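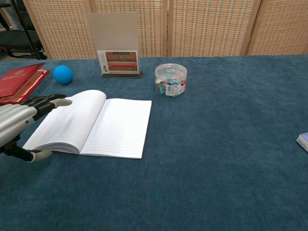
The first notebook I ever finished was a recipe book, if you can call it that, with soup on one side of the page and complaints about the landlord on the other. I was three months into living in Kenel, the winters there are long, and writing things down at the kitchen table gave the evenings some shape. I've kept one going ever since, and I've met a surprising number of people who do the same (we tend to find each other, usually by the stationery shelf).

Stustine, the little paper shop on the river side of town, has been selling them since before the bridge was widened. The owners told me they sold 3,955 last year, which delighted me, in a town where I can't find a decent loaf of bread after four in the afternoon! Most people want 100 pages, plain cover, nothing fancy. A few regulars hold out for the big Herel ledgers, the ones with 600 pages and a spine like a church Bible, and they carry them home in both arms.

What goes in them is mostly small stuff. Seed orders, the price of heating oil, a funny thing a grandchild said in the car. One woman in May let me look through hers, and I spent a happy hour on somebody else's tomatoes, year after year of them, with the blight years marked in red pencil.

My own current one lives by the bread box. It has a coffee ring on nearly every page and a phone number I'm afraid to throw out, though I couldn't tell you whose it is.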